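Search this site Enter keywords Search

Visit to the Narstead recycling plant

2 July 2024

The sorting plant at Narstead opens its doors to the public twice a year, once in April and once in summer. I missed the first one, so I signed up for the summer visit as soon as the list went up. The plant takes household recycling from Narstead, Brisside and the smaller towns along the river road. I live in Brisside and have been putting out a blue cart every other week for years without knowing much about where it went.

We met at the gatehouse at half past nine. Parking is on the gravel lot across the road, and you have to walk back along the shoulder, which is narrow. Everyone got a hard hat, a vest and a pair of earplugs. Closed shoes are required and two people in sandals were turned away, so read the email before you go.

Our guide was Reginald Villanueva, who runs the day shift. He started us on the tipping floor, where the trucks back in and drop their loads. The pile was higher than a house. A loader pushes it onto a conveyor that climbs to the pre-sort room, and from there on it is mostly noise. Villanueva used a headset and we had receivers, but mine cut out whenever we got near a motor.

The pre-sort crew pulls out whatever should never have been in the cart. On the morning we were there that meant garden hose, a bowling ball, clothes, and a great many plastic bags. Bags are the worst of it. They wrap around the shafts of the screens, and the line has to stop while someone climbs in with a knife. The plant lost 172 hours to this last year, according to a board on the wall.

After that come the screens for cardboard, a magnet for steel, and an optical sorter for plastics that uses puffs of air to knock bottles off the belt. The sorter was the part I had wanted to see, and it is hard to see. It sits inside a housing with one small window, and we took turns. The baler at the end was better. It turns out a block of cardboard every few minutes, and each one that day weighed more than I expected. The last one on the scale read 1,637 pounds.

We finished upstairs in the education room, where Lucinda Wojcik gave a talk on sorting at home. Most of the questions were on small things: bottle caps (leave them on), pizza boxes (tear off the greasy half), shredded paper (trash, or compost if you have it). She also spent some time on small trash bins for the kitchen counter and the bathroom, and how people line them with shopping bags and then tip the whole thing into the recycling.
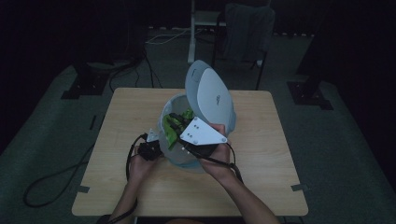

A small bin with the lid up and something green inside.

Her advice was to empty the recycling into the cart with no bag at all and keep bags for the trash. Clean shopping bags can go back to the drop box at the Mahmoud grocery in Brisside. I asked about the thin film that comes around paper towels and she said the drop box takes that too, as long as it is dry.

The plant is run by Nokance under a contract with the county. Someone asked what happens when the price of cardboard drops. Villanueva said they store bales in the back shed and wait, and that the shed holds 111 of them before they have to sell at whatever the price is. Glass is a different matter. It goes out as crushed mix, and they pay to have it taken.

There were 17 people on the tour, which was the limit. It ran two hours, a half hour over. The stairs are open metal grating and there are a lot of them, and there is no elevator to the upper walkway, although the education room can be reached by a ramp from outside. Children have to be ten or older.

Coffee was provided. The restrooms are in the office building, not the plant, so go before the tour starts. Sign-up for next April's visit is at the county office in Narstead or by phone.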